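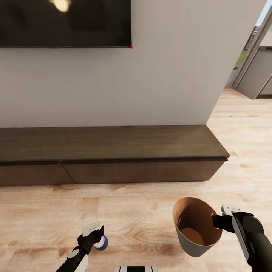 Living room, cup in the right, cap in the left

Notebook > Utside > Tidy-up runs

5 min read

9 Jan 2022

OK so, the living room. I spent most of today in it, which is a funny thing to write when I was sitting at my desk in a fleece with the radiator ticking! Right hand on the cup, left hand on the small blue-and-white thing (Ilham calls it the knob, I call it the cap, the object list says "small round, misc", so we both lose). I want to get this down before I forget which settings I touched, and also because Marietjie asked me to write up how the staging crew is getting on now that so much of their work has moved into Gaete. She wanted half a page. Sorry, Marietjie.

Settings first

Queue was 2000 runs, started last night by Rachid. 1591 finished by the time I got in. The rest timed out on the Dristov box again, same error as before the break, and I restarted them in smaller batches. Lowered the grip force on the right hand a notch. Left the left hand alone. Floor friction back to the default, I don't know who raised it and I'm not going to ask (it was probably me).

173 of the finished ones got flagged for a person to look at. I did the first stretch myself and then Souad took over, and she's so much faster than I am that it's a bit embarrassing. I stop on each one and tilt my head. She just goes.

Things I noted while flipping through:
- The cup is wider at the rim than the base and held tilted, so you can see down to the bottom of it. Fine for a picture, I'd still like a rule about tilt before we ever let one of these carry a drink.
- The gray outside of the cup against that pale floor is easy for me and hard for the scorer. Tan inside even worse, the floor's nearly the same family of color. Try a different floor?
- The console hovers off the floor and has a soft shadow under it. Souad says every dropped object in a real house ends up in exactly that gap. Add a run where the cap starts under there.
- Reflection on the TV is bright. Leave it in, real TVs do that.

The crew

So this is the part Marietjie wanted. A year ago the staging crew at Buder was five people and what they did all day was put things on floors. Cups, socks, remotes, those foam blocks. Robot picks it up, or doesn't, somebody walks over and puts it back. Mounir worked out once how many times he'd crouched in a shift and then refused to tell the rest of us the number. His knees knew.

Now the resets happen in Gaete, and the room goes back to how it was at the press of a key. Same five people, I want that in writing, everyone's still here! But the jobs are really different and I don't think we talked about it enough before we switched. We had the one meeting with the slides and then the desks got moved.

What they do now is mostly reviewing. Sit, watch a clip, decide if that counts as a good grasp, tag it, next. Mounir's knees are better and his eyes are worse. He told me at lunch that he used to go home tired and now he goes home "fuzzy," and he wasn't complaining exactly, he was just telling me. Rachid went the other way, he loves it, he taught himself enough scripting to launch the queues and he's after me for more access (I said yes, still need to do the form).

Souad is somewhere in the middle. She misses the floor. She also says, and I've been chewing on this all afternoon, that she's a good reviewer because she did the floor for so long. She can tell from how the fingers sit on a cup whether it's going to slide, she's picked up ten thousand dropped ones. Whoever we hire next won't have that. They'll have clips. I had no answer for her. I wrote "floor days for new people??" on the whiteboard and Ilham put a second underline on it.

The other thing that came up: pace. When you reset a real room by hand there's a natural break between tries, you stretch, you chat, you move the socks. The review screen has no gap at all. The next clip is already loaded. Rachid had a counter in the corner showing clips per hour and I asked him to take it off, he'd put it there for himself and by noon everyone was looking at it. It's gone now. I'd like it to stay gone, and I'd like that to come from Marietjie and not from me, if she's reading.

What I'm proposing (draft, shout at me)

Two hours of review, then something with your hands, for everybody including me. There's plenty of bench work waiting, the real cups still need sorting and the shelf labels are a mess. One day a week on the physical floor for whoever wants it, and for new people whether they want it or not. Reviewers get to write the notes that go into the object list, with their names on. Half of what Souad said out loud today should be in there already and it isn't.

And the people at Utside, too. They run the cleaning crews this stuff is meant for in the end, and so far their staff have seen one demo. Ilham has a call with them in February and I'm going to ask if a couple of their cleaners could come and sit with the reviewers for a morning. They'd have opinions about what a tidy living room looks like. I've got a wall, a TV and a console in mine, and no rug, no toys, no dog bowl, no pile of mail. I can't picture anybody they clean for living like that.

Mounir asked whether the review gets automated next. I told him some of it will, the easy yeses, probably this year. I'd rather he hears that from me over a sandwich. He nodded and asked what he should be learning, and we got as far as "object setup" before his phone went. Need to pick that up with him again properly, he'd be great at it, he has strong feelings about where people leave cups.

To do
- Check the restarted batches before I leave, tell Rachid either way.
- Access form for Rachid. Today!!
- Cap-under-the-console run, ask Souad where exactly.
- Darker floor, same room, same cup, compare the flags.
- Agree on a name for the cap with Ilham. Knob is not winning.
- Send Marietjie this, or the short version of this.
- Ask Mounir when he's free.

Dristov box fan is loud again, I put a sticky note on it.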